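Assistant referees wanted for the November futsal and indoor soccer season

Categories: Community Sport, Notices, Get Involved

The Amundsen Indoor League is looking for people to run the touchline with a flag in one hand and their dignity in the other. We play small-sided soccer through the winter, under a roof, at the Prulier Street arena, and we're short of officials for the same reason every league is short of officials. You've heard the parents.

Last season we got through 70 fixtures with a pool of referees you could have driven home in a hatchback. Several of them worked back-to-back matches on a granola bar. One was asked to do the under-tens, the over-forties and the cup semifinal on the same afternoon, and by the semifinal was addressing grown men as "buddy." The semifinal went to penalties all the same, and both benches agreed that the officiating was a disgrace, so at least it brought people together.

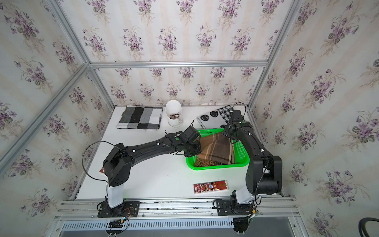
The work is straightforward. You'll call balls in and out, watch substitutions (the teams are meant to wait for a player to come off before sending the next one on, a concept that remains controversial in the over-forties), keep an eye on the clock, and back up the lead referee when the arguments start. There's no offside in our format. We mention this early, as it will be appealed for in every match you ever do.

You don't need to have played at any particular level. You should know the difference between a direct and an indirect free kick, or be willing to learn it by November. You need to be at least 16, able to jog for the length of a half, and comfortable being told you're blind by someone who passed the ball to you in the mistaken belief you were on his team.

What we pay: a flat match fee, set out in the officials' handbook, plus parking. Cup nights pay a bit more. The shirt is supplied and is a colour our kit supplier, Pastari, calls lime. The whistle is yours to keep. Cards are yours to keep too, but please use them first.

Training is three evening sessions with our head of officials, Ingegerd Halvorsen, who has refereed here since the arena still had the old boards and once sent off a mascot. She'll take you through signals, positioning and the new handball wording, which is clearer than the last version in the sense that it's longer. After that you'll shadow an experienced official before you're given a match of your own. 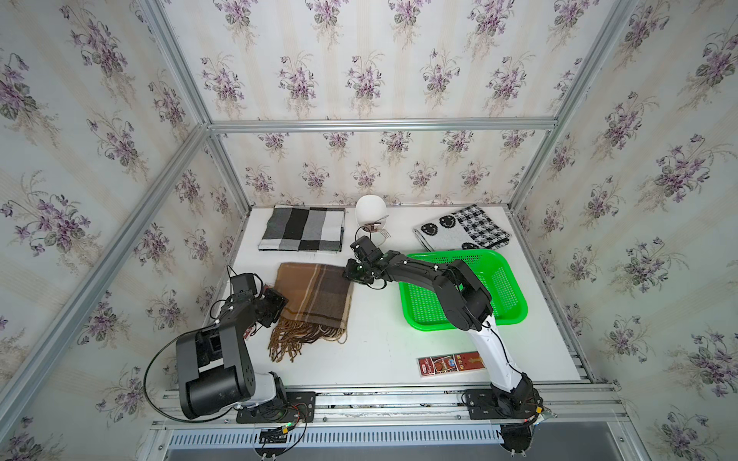 We can't promise you finals. New officials start with the juniors, where the soccer is cheerful and the laces are mostly undone. If you want to go further, the league will put you forward for the regional course in spring and cover the fee, provided you stay with us to the end of the season. People have gone on from here to do outdoor matches with actual crowds.

To apply, pick up a form at the arena front desk or send a short note through the league office, attention I. Halvorsen. Tell us which evenings you can work, whether you have your own ride, and if you have a cousin, spouse or sworn enemy playing in the league. The last one won't rule you out. It just helps with the schedule. Mark the envelope or subject line with reference 1002.

Posted September 25, 2024

Related

Vidimura Cup: draw and kickoff times
Over-forties division seeks goalkeeper, any condition
Substitution rules, again
Lost property from last season (mostly single shin pads)

Comments (3)

touchline_terry: Did this for two winters. Good people, cold building. Wear gloves.

Mo in goal: Is the lime shirt the same lime as the Rovers' away kit? Asking because last year I threw the ball out to the ref twice.

R. Pelletier: My daughter is 15 and turns 16 in the new year, can she do the training now and start after her birthday? She already yells at the TV.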